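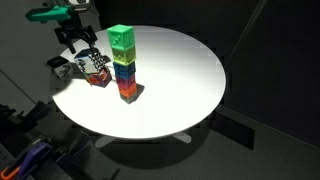
Visit report: Kan cassette duplication and lathe-cutting works

The works occupies the ground floor of a former knitting mill, with the tape room on the street side and the lathe room at the back, as far from the loading bay as the building allows. Kan handles short runs for small labels, most of them in drone, noise and tape music. I went in October 2021 with Yu-ting Kong, who runs the label Lelus and had a C40 in production there. Irén Vida, the production manager, took us through in the order a job follows.

Master intake

Files arrive as 24-bit WAV, one file per side. Hashini Roy checks each side for length, DC offset and low-frequency content before anything is loaded. She does not normalize. Quiet material is the main source of returned jobs: a passage sitting at -50 dB on a digital master is under the hiss of a ferric tape, and the customer hears a gap. She sends a note back with time codes and a choice of raising the passage or leaving it alone. Kong's side B had two of these. He left one and raised the other by 4 dB.

Harsh noise gives the opposite trouble. Dense high-frequency material saturates the tape well before the meters suggest it will, and the top end dulls. The house practice is to drop the level 2 dB and print a test, which goes out by mail if the customer asks. Kong asked.

Tape room

Duplication is in real time, from a hard disk player into six decks on a distribution amplifier. Vida prefers this to the high-speed loop bin the firm owned earlier, mainly on azimuth grounds. Heads are cleaned every four passes and demagnetized at the start of a shift. Azimuth is set against a reference tape that is replaced each August.

Shells come preassembled, five-screw, with steel shields and foam-backed pressure pads. Tape is wound to length on a separate machine, with 6 seconds of slack allowed per side. Kong's order was 138 copies. The extra ones over his edition are for replacements, and he pays for them.

One deck was open on the bench with a worn pinch roller. Wow on that unit had measured 0.14 percent, against a house limit of 0.12. It will go back into the chain when the roller has been changed and run in overnight.

Lathe room

Zbigniew Szczepańska cuts stereo into polycarbonate blanks, one disc at a time, on a rebuilt lathe with a heated diamond stylus. He gave the practical limits as follows.

7-inch at 45 rpm: 5 minutes a side
10-inch at 33 rpm: 11 minutes a side
12-inch at 33 rpm: 17 minutes a side

Low frequencies are summed to mono below 150 Hz. He also rolls off above 14 kHz, earlier if the source is heavily distorted. Surface noise is higher than on a pressed record, and he says so on the quote form. With dark ambient it is plainly audible between events – we listened to a 10-inch by Eleri Wynne, a long piece for bowed metal and room tone, and the crackle sat level with the quieter half of it. Wynne has reordered twice, so presumably she does not mind.

Swarf is drawn off by a vacuum line to a jar under the bench. The pump is in the corridor, in a box lined with mineral wool, and could still be heard faintly in the lathe room with the door closed.

Printing and packing

J-cards are printed on 250 gsm uncoated stock and scored on a hand machine. Labels are pad-printed directly on the shell in one color, or supplied as paper. The distributor Watitz collects finished stock for its European customers, which saves the smaller labels a good deal in postage on single parcels.

The stock room held 560 blank shells in smoke gray and 112 in clear. The clear ones were reserved for a Maseo reissue, a double cassette in a vinyl case, waiting on artwork.

Turnaround at the time of the visit was five weeks for tape and nine for lathe cuts. Test copies add a week. Kong's was ready before we left and we played side A in the office on a portable deck – channel balance was good, and the raised hum at the opening was clear of the hiss. He signed it off on condition that the J-card fold be moved in by 1 mm.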